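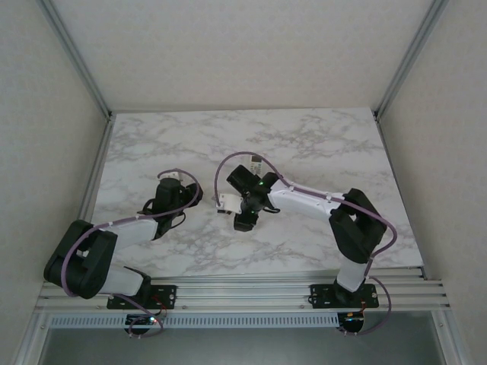
The last bus to Clutbridge left at 8, and Julián Marín missed it by the length of the parking lot. He sat on the bench outside the feed store and put his father's accordion case between his feet.

Adoración Palacios came out to lock up. She looked at the case.

"Is that the Prumeck?"

"Yes."

"I heard you were selling it."

"A man in Clutbridge offered 4,000. He wanted it tonight."

She pulled the shutter down and snapped the padlock shut. Her husband had danced to that accordion every March for years, badly, in his work boots. She didn't bring it up.

"Does it still stick on the low notes?"

"Two of them. I told him about one."

She sat down. A truck went by on Route 853 with its lights off, then remembered them. Julián opened the case and played the first half of a waltz – he had never learned the second half – and the low note stuck where it always had. He worked it loose with his thumb.

"Your father used to cough there," she said. "To cover it."

"I thought he had bad lungs."

"No. He had good lungs."

He closed the case and did up both buckles.

"I can drive you," she said. "It's forty minutes."

He looked down the road toward Clutbridge.

"Could you take me home instead?" he said, and she went to get the truck.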